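Eggplant, again (and a word about my pink board)

It's February, which in our house means eggplant. My neighbour Gus Whitlock put in far too many plants this year and I've been finding bags of them on the step most mornings, usually before I've had my first coffee. I love the stuff but I only had 2 ways of cooking it, and by the third bag the family had started negotiating.

So I've been having a bit of a play, and while I was at it I finally sorted out my prep set-up, which had been driving me up the wall. I'm down to a plate, a board and whatever's being cooked. Everything else has gone in the cupboard. 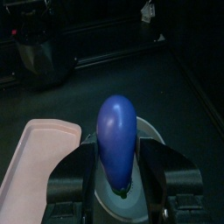

Glossy as anything, and such a good colour against the pale plate.

When you're picking them out at the markets (we go to the Jarnville one, it's a bit of a drive but the parking's easy) look for tight, shiny skin and a green cap that hasn't gone brown and papery. Give it a gentle press with your thumb. If it springs back, into the bag it goes. If the dent stays there, leave it for someone making dip.

I don't bother salting any more, by the way. Mum always did, half an hour in the colander with a tea towel over the top, and I kept it up for years out of loyalty. Then one night I forgot and dinner tasted exactly the same! 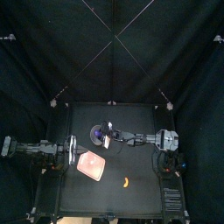
The pink board I bought on a whim and it's become my favourite thing in the kitchen. I used to have one enormous timber slab that weighed as much as a toddler and lived permanently on the bench — I couldn't face lifting it to the sink. Now I've got a small one for fruit and veg and a separate one for onions and garlic, and nobody's banana tastes like last night's stir-fry. Best decision I've made all summer.

My favourite way to cook eggplant at the moment is dead simple. Cut it into fat wedges, toss with 100 ml of olive oil (yes, all of it, they drink it up) and a good pinch of salt, and roast in a hot oven for 27 minutes. I know that's a weirdly exact number but 25 was a touch firm and at 30 the thin ends had gone to leather.

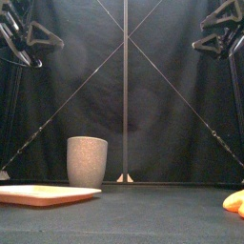
While they're in, I stir a big spoonful of miso into some honey and a splash of rice vinegar, then brush it over for the last few minutes. Sesame seeds if you've got them. Leftovers are gorgeous cold in a wrap the next day, although we rarely get that far.

I still want to try a pickle, so if you've got a recipe that doesn't go slimy, pop it in the comments. Gus says there are plenty more coming. 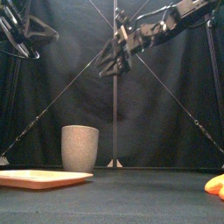
What's on the list for next week

Eggplant parmigiana for the freezer, a proper go at baba ganoush, and banana bread for the lunch boxes. I'm also giving the pantry a good clean-out, so wish me luck with the bottom shelf.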